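Lost Property at Atmont Residence Hall: What Gets Left Behind and How It Finds Its Owner

Student project report, Applied Social Research
Delia Quezada, Maximiliano Sosa, Josefina Palma
Supervisor: Graciela Barrientos

1. Background

Atmont Residence Hall keeps a lost property cupboard behind the front desk. Items are written into a paper log when they are handed in and crossed out when they are claimed. The desk staff told us that the cupboard fills up every spring and that most of what is in it is clothing. We wanted to find out whether this was true, and why people do not come back for their things.

2. Method

We typed up the paper log for the last four school years, 1,523 entries in all. Each entry was sorted by type of item, place found and time until claimed. Two of us coded the entries separately and we talked through the ones where we disagreed. Entries we could not read were coded as "other."

We also sent a short survey to residents and got 192 answers. After the survey we held 11 interviews in the Coltau lounge, most of them on a Wednesday evening. Renato Aravena from the front desk checked our list of categories.

3. Results

3.1 Types of items

Clothing was the largest group, as the staff expected. Within clothing, the most common entries were hats and caps, single gloves, and sweatshirts. Caps were hard to code. Many log entries just say "cap, gray" or "cap, dark," with no size or brand, and two people asking for a gray cap in the same week could not be told apart from the log. 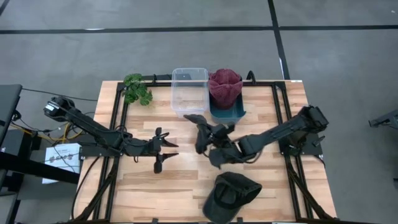
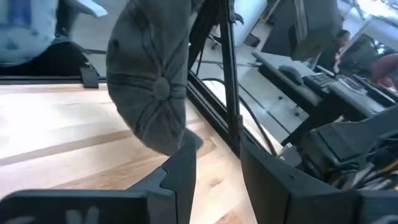 Water bottles and chargers came next. Keys were a small group but were claimed fastest, usually the same day. Umbrellas were almost never claimed, including ones the staff noted as new.

3.2 Places

The laundry room and the study room on the second floor accounted for most of the entries. The dining area had fewer than we expected. In interviews, residents said that tables there are cleared often and that a friend usually picks up whatever was forgotten.

3.3 Reasons for not claiming

The most common survey answer was "I did not know where to ask." The second was that the item was cheap to replace. Several residents in the interviews thought that the cupboard was emptied every week. The rule is once a semester.

4. Limits

The log covers only what was handed in. Some months have gaps, and the handwriting changes with the shift. Residents who lose things often may also have been more willing to answer the survey.

5. Suggestions

Add a column for size, brand and any marks on the item. Post the emptying date by the mailboxes. Put a small open shelf in the laundry room for single socks and gloves, with everything else still going to the desk. Renato Aravena has agreed to try the new log sheet starting in April, and we will hand over our coding guide with it.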